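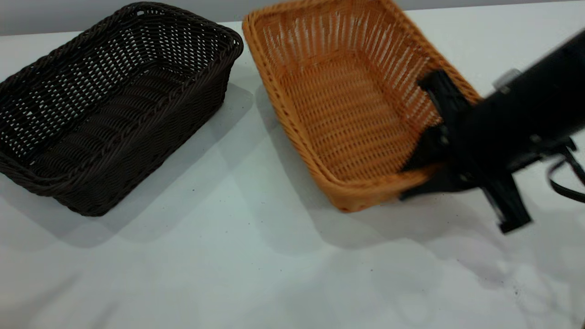 Visiting a robot open day with kids – is the basket demo worth the wait?

Posted by Kerkesari in Family Outings, 356 views

Hello everybody! I'm hoping somebody here has been to the open day at the Hutchins workshop, the one they hold in March. My two (and a neighbor's boy, who comes everywhere with us) are wild to see a robot arm, and the flyer says there is a demonstration of one stacking baskets. My youngest is 5 and does fine in a line for a little while – then he very much doesn't. Is it something children can follow, or is it mostly engineers talking to each other? And can you get close enough to see anything? We have a long drive, so I'd love to hear from people before I promise anything at the breakfast table.

Sikirura

We went last year and had such a nice time, so let me tell you how it went for us. They let in 100 people at a time, and if you get there by 9:30 you can walk right up to the rope. The baskets are just the woven kind you'd put dinner rolls in, one dark brown and one a sort of honey orange, and the job is to get the orange one sitting inside the brown one. That's the whole show!

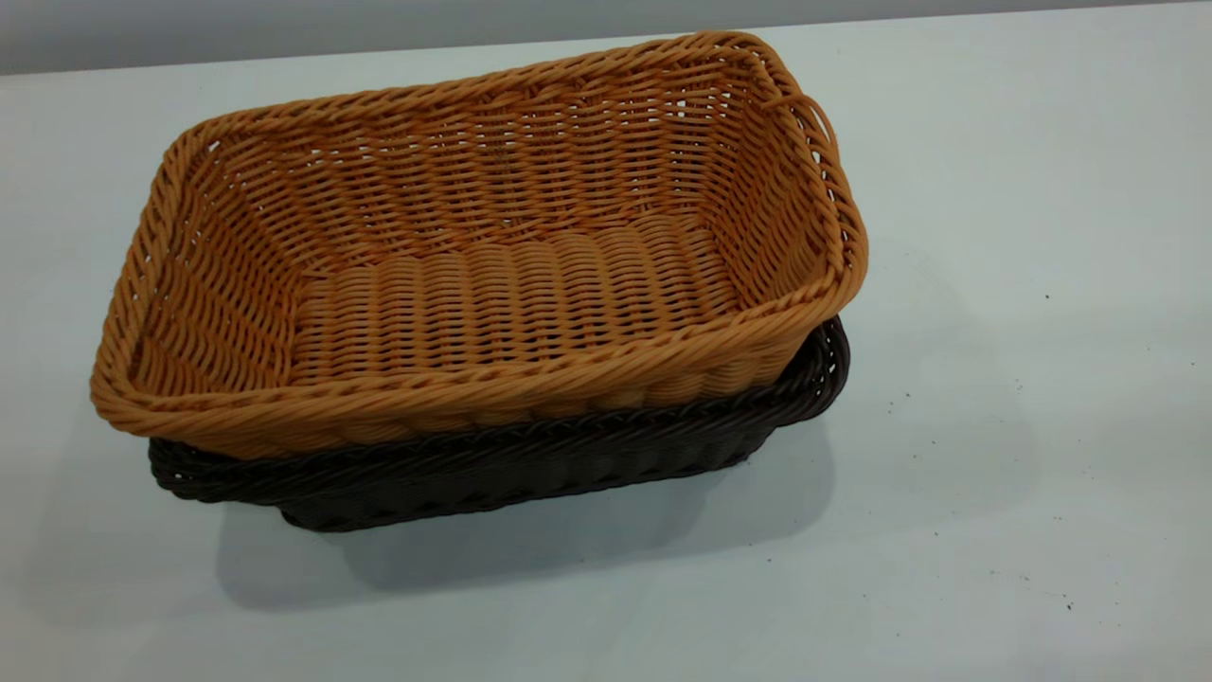 I know it sounds like very little, but my daughter was glued to it, and so was I, if I'm telling the truth. The young woman running the table took questions the entire time and talked to the kids first, which I thought was lovely. Bring a snack, though, and wear good shoes, because the floor is concrete and there are only a few folding chairs along the back.

Amar

its ok. parking is bad. go early

hutchinsfan1323

I'll put in a word for watching more than one round, if your little guy can stand it. The fingers are the part to keep your eye on.

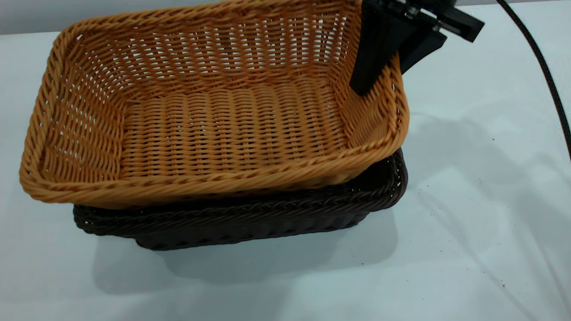
Children follow this kind of thing better when they have a question to carry around with them, and I always give my grandkids one before we go in. At this demo I asked them where they would take hold of a basket if they only had two fingers. They tried it at home on my bread basket the night before and mostly grabbed the middle of the long side. The robot goes for the rim near a corner, with one black finger on the inside and the other on the outside, and they were so pleased to have something to compare – we talked about it all the way home. The braided edge is thick, too, so you can see it well from the rope.

As for the engineers, there's a talk in the side room at 11 that is over everybody's head under twelve. Skip it and get the cocoa.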